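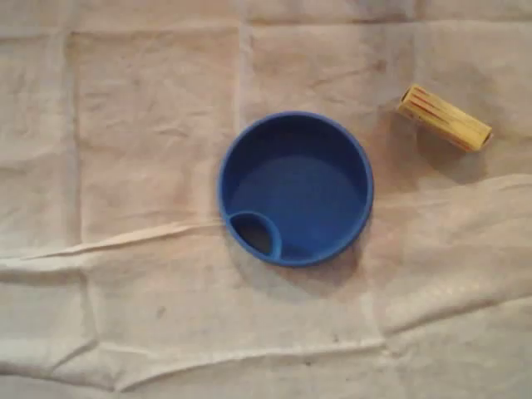 Blue dish and striped cylinder on the practice cloth at the Manitz Street shop.

Search this site Enter keywords Go

Reading time: 6 min

Telma Arancibia has the shop key on a bootlace round her neck and is already talking when the door opens. The arm is called Udomeo. Don't ask what it means. "It was the name of the folder," she says. "I had to save the file as something."

The shared workshop on Manitz Street smells like cutting oil and burnt toast. Back room is the bikes, front room is wood, and the bench by the window has been the robot bench since October. She and Sadao Aoki split the rent on it. Both have day jobs. Most of the work happens after dinner, and when I come by it's past eight and she's eating crackers out of a sleeve.

So what does it do? Picks things up, puts them somewhere else. She says this flatly, she's been asked before. "People want it to make coffee. I want it to put one thing in a dish. When it does that 30 times in a row I'll think about coffee."

How often does it manage that? She pulls a face. Best run so far is 14, then it grabbed a fistful of cloth and dragged everything sideways, dish included. Sadao has the log. The log is a spreadsheet with a column called "what did it do" and the entries are not all printable.

The cloth was her idea and she defends it. The first month they worked on the bare bench and it went well, suspiciously well. Hard flat surface, everything at the same height, the fingers could come down to the same spot every time. "Then I tried it on my kitchen table with a tablecloth on and it was useless. Just useless. It had learned the bench." So now there's fabric under everything, creased, and she won't iron it. A ridge under the dish tips it a little. A fold holds a round thing in place one minute and lets it roll the next. She likes that. Sadao likes it less, he's the one writing the code that has to deal with it.

"Every wrinkle has a shadow," he says, "and the shadow moves when you move the lamp, and then my beautiful outline has a tail on it." He has spent two weeks on shadows. Two! He's thinking of a second lamp. Telma thinks a second lamp is cheating. This has clearly been going a while.

The cylinder is the hard one, by the way, and the dish is supposed to be the easy one, except its not always. Find a blue circle on a pale cloth, anybody's code can do that. But the rim throws the grip off if the fingers come down on it, and the little walled-off part inside keeps fooling Sadao's routine for where the middle is. He could have picked a plainer dish. "I could have," he says. The cylinder, lying at whatever angle it likes, needs the wrist to turn first. The wrist is the worst part of the whole machine. More on the wrist in a second.

Money. I ask, because readers always do. She keeps receipts in a cigar box and it comes to $700 with the power supply, not counting the one she fried. Motors secondhand from a guy in Forsberg who was clearing out a garage. Brackets cut here in the front room. The controller board is a kit called a Firnum that she soldered herself and then re-soldered, and then Sadao re-soldered. "I'm a fine carpenter," she says. "I'm a bad electrician. Put that in."

The wrist, then. It has play in it. Wiggle the last joint with a finger and it moves before the motor does. Telma's fix was a rubber washer. Sadao's fix was to have the arm always come at the target from the same side so the slop is always taken up the same way — and that works, mostly, it just makes everything slow and a bit odd looking, like someone backing a trailer into a driveway. They run both fixes now. Neither will take theirs out.

I ask what changed the most since they started. Long pause, cracker. She says the camera work. At first they only had a view from over the bench, looking straight down. Fine for finding things. Not much help once the hand is close and in its own way. So there was a lot of discussion of close views, and what you get up close is mostly blur and one big color. Sadao spent an evening trying to get a clean edge between blue and yellow with everything out of focus, gave up on the edge, and just uses how much of each color there is. Crude. It helps, he says. He has a plan for something better and the plan's on a napkin.

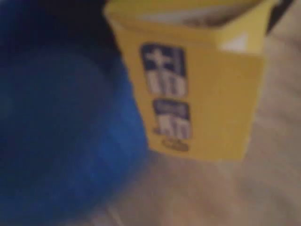 According to Drita Georgiou, the close view is where they're wasting their time, and she'd put a cheap touch sensor in each finger and be done with it. She has told them so more than once. Telma has heard the case and is "considering it, which Drita knows means no." Sadao looks at the ceiling. He has allready priced the sensors, he admits when she goes to get the kettle.

What would they tell someone starting out? Telma, from the kettle: build the base heavy. Theirs was a pine board and the arm walked it across the bench. Now it's bolted down through a steel plate that used to be a drill press table. Sadao: write down what you changed before you run it again. He did not do this for the first months and there's a good version of the grip code somewhere that he can't get back to. He's still sore about it.

And lables on your wires. Both of them, same time.

I stay for a run. Sadao shifts the lamp, checks the screen, says "hands," and Telma takes hers off the bench. The motors have a whine that goes up as the shoulder lifts. She doesn't watch the arm, she watches the wrist. He doesn't watch either, he's got the numbers scrolling. I'm told not to lean.

Next is a new wrist, she says. A real bearing this time. She's got the drawing, wants to cut it this month if the front room frees up — Renato Espinoza has a canoe in there. The washer stays till then. The trailer-backing code stays too, Sadao says, bearing or no bearing, and she says we'll see, and they're off again.

Last updated: November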